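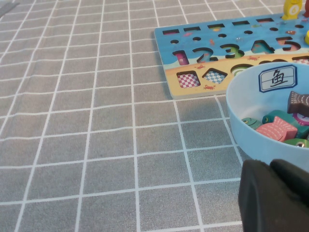
Notebook, June, bench 2. Number board with the sea print, first pass through the checklist.

Start 9:40. Gray grid cloth down on the bench as usual. I had ironed it at the start of the week and it has wrinkled again already. The weave holds a crease no matter how it is folded, so from now on it goes on the tube after use. Vernon has the tube.

Purpose of today: decide whether this board goes into the Viltthorpe loan boxes as it stands, goes in with changes, or goes back to Poltitz. They want the boxes for the summer sessions, ages three and up, mixed groups, one adult per table.

Layout, for the record sheet. Wooden board, rectangular. Sea above in light blue, sand below in yellow. Three levels of openings in the sea part: a row of rectangular slots at the top, a row of small round holes under those, then the numerals 1 to 5, left to right. Shapes go in the sand, the square and the diamond among them. The printing continues under the cutouts, so an empty recess shows a picture or a pattern. The square has pink and white check in the bottom, the diamond blue and white check.

Notes on the numerals.

The 2 has a reddish fish under it. Of the five it is the picture that reads most clearly through its own opening. The 1 is pink and purple and I could not say what it is meant to be without looking at it for some time. The 4 is teal with some red. For matching purposes none of this matters much, the child is matching outline to outline. It matters for the adult, who will try to use the picture as a prompt ("where does the fish go") and will get stuck at 4. Suggest the card in the box lid gives a word for each one. Reet to write the words, she is better at this than I am. I would rather she did it with the board in front of her than from my notes.

Notes on the shapes.

Square and diamond next to each other is a poor choice for the youngest group. In our earlier trial with the Irka tray, the most common error was a square piece turned on its corner and pushed at the diamond. Both shapes have four straight sides and a three-year-old will try every way round before giving up. The two checks differ in color, pink against blue, and that is the only help on offer. I want to know whether it is enough. If the pieces are colored to agree with the checks it probably is. If not, we should mark the backs.

Method for the fit check, same as for the Irka tray: each piece in and out with the dominant hand, then with the other hand, then dropped in from a finger's width above the board. Record "free," "snug," or "stuck." Stuck on any one of the three means the recess gets sanded and the piece is retested. The numerals are tested both by the outline and by the narrow parts alone, as the tip of the 1 and the foot of the 4 are where swelling shows first. Leave the board in the store room overnight before the second round. Man-lok's view is that overnight is too short to show anything and that we should give it 60 hours. I agree with him in principle. There is no time for it before the boxes go out, so overnight it is, and the sheet should say so plainly.

Finish. Went over the face of the board with a damp cloth, one pass, wrung out hard. No color on the cloth. Did not go into the recesses with anything wet. Dry brush only in there, and the same instruction should be on the box card. The small crabs near the line between sea and sand are the part of the print I would watch. They are small and red, and they sit next to openings where fingertips will rub all day. If wear shows anywhere first I expect it beside the 2 or beside the 3. Photograph these again at the end of the season and compare.

Slots and round holes. Poltitz's sheet treats the top row as "count and fill" and gives no further detail. The round holes are closer to a size I worry about. Anything made to go in them is small by definition, and the boxes are going to rooms with younger brothers and sisters in them. Everything that belongs to the round holes is to go through the small parts cylinder before anything else is done. Nathalie has the cylinder at the other site and is bringing it over. Until then those parts stay in a closed bag on the top shelf and do not travel with the board.

Sorting. Loose pieces in a bowl on the bench during the check, never on the cloth. We lost half a morning last time to a gray washer on gray fabric. One bowl per board. Do not tip two sets together to save space, even when they look nothing alike.

Storage. The board will lie flat in the Zacharias box with the lid insert on top. It will not stand on its edge in that box without the insert being trimmed, and I do not want to trim it. Flat, face up, felt over the face, bowl upside down on the felt. Box weight to be taken once everything is in. Limit for the Viltthorpe shelves is 13 pounds and the two boxes already packed are close to it.

Questions outstanding

-- Are spare numerals available one at a time, or only as a set of five? Mervin to ask Poltitz. The last order for spares took 43 days, so this needs to go out now.

-- Does the box card need a line about which way up the board goes? I would say no, the sand is clearly at the bottom. Reet says yes, on the grounds that the person across the table sees it the other way. Leave it to her.

-- Is the rounded hole at the right of the sand to be listed as "circle" or "oval"? I wrote "rounded" on the sheet and left the field open. Measure across both ways with the calipers and fill it in.

-- Label. Number on the back in paint pen, lower left, small. The stickers from the last batch came off in the store room.

Decision for now: in with changes, pending the cylinder and the second fit round. Changes are the word card and, if needed, marks on the backs of the square and the diamond.

11:15. Stopped there. Vernon needs the bench for the clock repair until four. Board to the store room, flat, second shelf, tag on the shelf edge and nothing stacked on it, please.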